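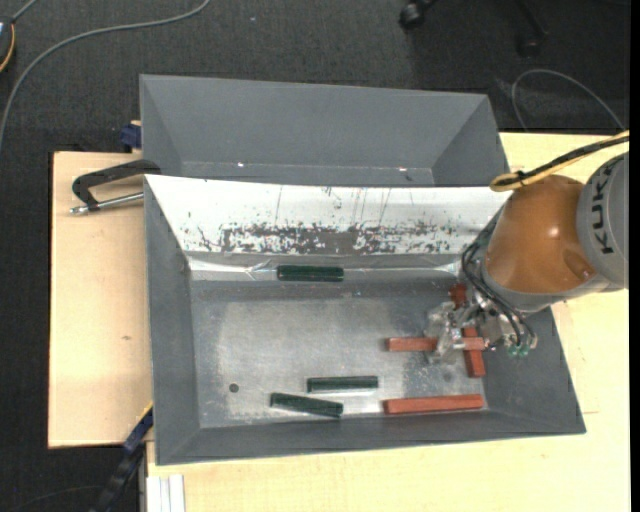
Green blocks and red bars in the front bin, with the KUKA arm reaching in.

Cisgate Sorting Cell — bench version

People write to me every week asking if a machine can do their chores yet. Laundry, dishes, the junk drawer, the parts bench at work. My answer for the house is still no, sorry! For a shop floor with bins full of small hard parts, I'd say yes, for some of it, and that's the job I sell the Cisgate for.

You get two deep bins, the gripper, the hoses and our Karnlow picking software. You bring the arm and a sturdy table. We don't sell arms, and if yours isn't on the list at the bottom of the order form, ask me before you pay.

What it's good at: long, stiff pieces lying any which way in a bin. Crossed pieces are harder. One bar on top of another is fine most of the time, but a part lying flat along the bin wall can take it a few tries, and now and then it gives up and flags you. Korkor Nyarko ran 2000 picks on hers in September and had to step in 14 times, nearly all of them for parts against a wall. I'd love that number to be zero. It isn't.

What it's bad at: anything floppy. Socks, gloves, bags, cable. Martim Peixoto keeps asking me about towels (hi Martim) and I keep telling him to fold his own.

Is it faster than a person? No. Edit Gulyás on our bench beats it easily for the first hour, then she wants coffee and it doesn't, so over a long shift it comes out ahead — if your parts are simple.

Specs and bits people ask about:
Max part weight: 500 grams
Bins included: 2
Setup time: 4 hours if your air supply is already in
Air: shop air, dry, regulator not included
Replacement fingers: sold in pairs

Bins get scratched up with use and you can keep running them that way. Clamp them down well, though. A bin that creeps will throw off every pick after it, and you'll blame the software like I did.

Questions go to me, Rostam Nouri, through the contact form. Prices updated 2025-01-02.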